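4.2 Objects that are kept out but have no place
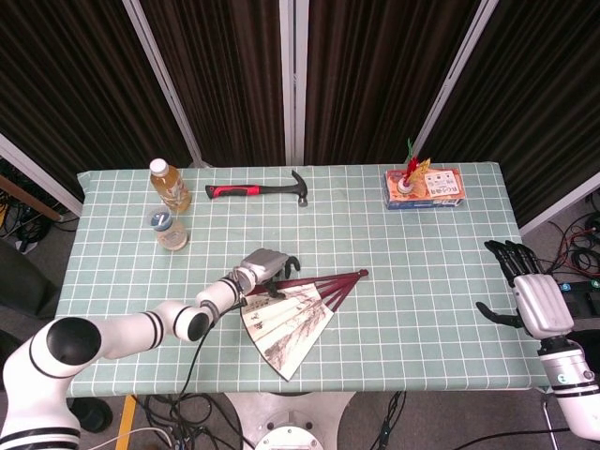 Figure 3. Table with a mixed group of small household items: folding fan, two bottles, claw hammer, printed cardboard box and feathered shuttlecock toy.

Harvey Lapointe, commenting on an earlier draft of this section, objected that a thing left on a table has a place already, and the place is the table. We take the point. In what follows, "no place" means only that the people in the household could not name a drawer, shelf or hook where the item should go when the table was cleared.

We asked members of 37 households in Virkthorpe to go through the items on their main table and say, for each one, where it belonged. Cups, plates and mail gave little trouble. The answers were slower and less certain for items that are used a few times a year, or that belong to a season or a game. Folding fans are a good case. A paper fan can be damaged if it is pushed into a full drawer, and it takes up an awkward amount of room when it is left partly open, as in Figure 3. Most people who owned one said it "stays out" in warm months. Few could say where it went in the winter.

Tools showed a different pattern. Nearly 40 percent of the households had a hammer, screwdriver or tape measure in a living area at the time of the visit, although all but 3 also had a toolbox or tool drawer. The hammer had a home — it was just not in it. People tended to describe this as a job still open: a picture to hang, a loose chair leg. One respondent in Thibodeau Street had left the hammer out since May and used it mainly as a weight for papers.

Bottles were harder to code. A bottle of tea is food while it is being drunk, and a short bottle with a little liquid left in it may be food, trash or something saved for refilling. Our two coders disagreed on bottles more often than on any other class. We settled these cases by asking the household again, and where no answer came we left the bottle uncoded.

Toys with feathers or other parts that bend were often set on top of something else, usually a box. The shuttlecock in Figure 3 is resting this way, with its feathers up. Respondents gave practical reasons for the habit, mostly that the feathers lose their shape in a bin with heavier toys. The box underneath was then treated as a small shelf and was seldom opened or moved, even when it was meant to be put away too. Barrett Van Dusen's term for this, "parking," is used in the rest of the paper.

Parked items were the last to leave the table in the clearing task described in Section 4.3.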